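Ifeoma Akande has run Stulum, a puzzle and board game library, for long enough to have firm views on what people borrow. The library holds 377 titles, which members take home for three weeks at a time. I spoke to her on May 26, 2021, shortly after the doors opened again.

"We closed in February last year for a new floor and then stayed closed a lot longer than planned," she said. "People kept what they had out. One family had the same game for fourteen months. I didn't charge them."
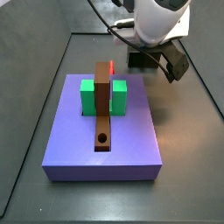 Membership costs 78 pounds a year and hasn't gone up since the start. Akande says the hardest part is helping people choose, as most ask for something they already know. She tries to find out what they like doing with their hands first. Some want cards. Others are happier with chunky pieces in plain strong colours, a green block on either side of a brown upright, say, and a slot to stand it in. "You can see how it goes together before you've read a word of the rules," she said. "That matters if you've got a seven-year-old and a grandfather at the same table."

Her own favourite is Zenetti, a trading game for four that takes most of an evening. She is less keen on Grulletti, though it is seldom on the shelf. "Too much waiting for your turn. But I'm not the one borrowing it."

Missing pieces take up more of her week than anything else. Every box is checked when it comes back, and the rules are photocopied in case they go astray.
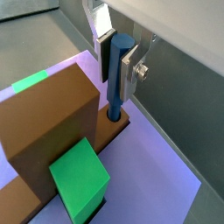
Spare parts are kept in jars sorted by size, and if nothing fits she writes to the maker. Dauda, a small publisher, sent a full set of replacement tokens without asking for postage. Others never answer. Boxes that can't be made complete are sold off for 200 pence each at the summer sale, with a note inside saying what has gone.

I asked whether she worried that people would stop coming once they could go out again. She said lending had picked up every week so far, and that the shorter games were going first.
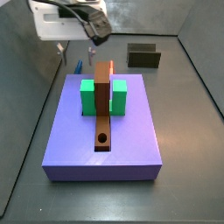 Onyekachi Shehu thinks three weeks is too short for the long games and would like to see six, with a limit of one box at a time. Akande has heard this before and is considering it for Zenetti only.

"If I do it for everything, the shelves will be bare by Christmas," she said. She plans to decide after the summer sale.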